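Varix Bench Kit for Small Robot Arms

Home / Workshop kits / Arm benches / Varix

In stock - usually sent out on a Tuesday

£690 including VAT. Delivery is extra and worked out at the basket. Arm and gripper not included.

Overview

The Varix is a bench kit for people putting together a small arm at home or in a shared workshop. It gives you a rigid mounting post, an overhead bracket, a two-finger gripper adaptor, the wiring to join them up and a controller box that runs the lot from one wall socket. You supply the table and the arm.

We began selling it after the Ashby shared workshop asked us for a second set of brackets. They had built their first bench from shelving uprights, and it worked until the arm was run at full speed. The post in this kit is heavier than theirs was, and the foot is wider. Everything else follows their layout quite closely, including the cable run, which goes down the outside of the arm so that it can be checked without taking covers off.

Most of our customers already have an arm and want to stop bolting it to the edge of a desk. Hanging it from above leaves the table clear and lets the gripper come straight down on small parts. It does mean more work on the first day. Allow a full afternoon for the post and bracket, and a second session for wiring and setting the limits.

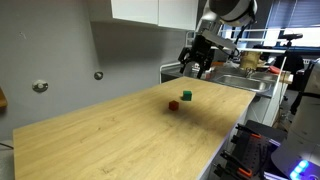 For first runs we suggest plain cubes, two of them in different colours, on a bare table. They are easy to grip from any side and they do no harm if they get dropped. Start with the speed turned right down and teach one pick and one place before you try anything longer. If the gripper lands in a slightly different spot each time, check the bracket bolts before you touch the software. It is nearly always the bolts.

Once the cubes are going well you can move on to whatever you bought the arm for. Customers have used theirs for sorting screws, loading a small engraver and turning pots for glazing.

What is in the box

Mounting post, steel, painted, in two sections
Foot plate with fixing holes
Overhead bracket with bolts and lock washers
Adaptor plate for two-finger grippers
Trerkov controller box with mains lead
Cable set and clips
Stop button on a 3,000 mm lead
Printed guide

Tools needed: a set of hex keys, a 13 mm spanner, a spirit level, a drill if you are fixing to a wall or floor. Two clamps are useful for holding the bracket while you line it up.

Main details

Part number: 3662
Reach allowed for: up to 400 mm from the centre of the post
Power: one ordinary 13 amp socket
Connection: USB or network cable
Software: Merora, free to download, runs on most laptops

Fitting notes

The post has to stand on something solid. A concrete floor is best. On floorboards, put the foot plate across at least two joists and use the longer screws. Do not fix it to the table itself - every movement of the arm will come back through the top and the parts will creep.

Leave room to walk round at least two sides. Keep the stop button where you can reach it from the laptop, and tape the lead down if it crosses the floor. If you share the room with other people, agree who is allowed to start the arm and keep the key with the controller.

Daylight makes no difference to the kit, but if you add a camera later you will want blinds or a steady lamp. Bright sun across the table in the afternoon upsets colour picking more than anything else we hear about.

Setting the limits in Merora is not optional. The software will ask for a floor height and four corners before it lets the arm move. Set the floor height a little above the table for the first day and bring it down once you trust it.

Spares and returns

Bolts, clips and cables are kept as spares and can be ordered singly. The controller box is repaired here and should not be opened. Unused kits can come back within 30 days in the original box. We cannot take back a post that has been drilled or cut.

Also bought with this kit

Varix wall plate
Trerkov spare cable set
Soft finger pads, pair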